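Forums > House and Workshop > Gadgets and Machines > Can they do the chores yet?

3 min read

Can a machine pick a slipper up off the floor yet?
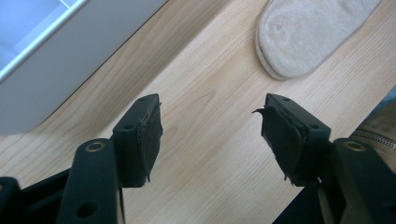 hobnail_ted
I ask because my sister in Urolstead has been told, by a man who wanted her money, that a robot will be tidying her hallway within a couple of years. I have heard this since I was at school. I'm not talking about the round hoovers, which push things under the sofa and then get stuck on them. I mean bend down, take hold of a soft thing, put it where it lives. Has anyone seen it done outside a promotional film?

rima_road
Depends what you call done. We have an arm at work (packing, small firm near Tetley) and it is very good at one box. Same box, same spot, all shift. In April they changed the box by a finger's width and it dropped 9 of them before someone hit the stop.

hobnail_ted
So no, then.

Birgit Hollmann
I think you are both being a bit unfair. Two fingers with rubber on them will hold most things in a house if they are put in the right place. A slipper is easy, it's felt, it squashes. The hard part is knowing where to put the fingers, and that is the bit which has got better. Five years ago I would have agreed with you.

spanner_lil
Rubber wears out though. I looked after grippers for 3 years and the pads were my whole life. They fray at the edges, bits hang off, then a flap catches on whatever you're picking up and carries it along when it should have let go. Who is going to change the pads in Ted's sister's hallway? Ted?

hobnail_ted
I can barely change a tap washer.

Birgit Hollmann
You change the bag in a vacuum cleaner. It's the same sort of job.

spanner_lil
It is not the same sort of job. The last set I bought cost £38 and the old glue had to come off with a scraper. And a worn pad doesn't stop the machine, it just makes it slightly worse every day, so you blame everything else first.

quillon
Has anyone tried the Seidel? A bloke at my club swears by his, says it sorts the washing.

rima_road
Sorts it or moves it from one heap to another? I'd like to watch it with a fitted sheet. Or a bag with the zip half open.

quillon
He said sorts. I haven't seen it myself.

rima_road
Right.

Birgit Hollmann
Nobody here would let a new starter be judged on a fitted sheet. I can't fold one either. If it clears shoes and bags off the floor for somebody who can't bend, that's worth having, even if it is slow.

hobnail_ted
I'll give you that one. She can't bend much, which is why he was round there. But slow and how often wrong? He wouldn't say. I asked him twice.

spanner_lil
Ask him what the pads cost as well.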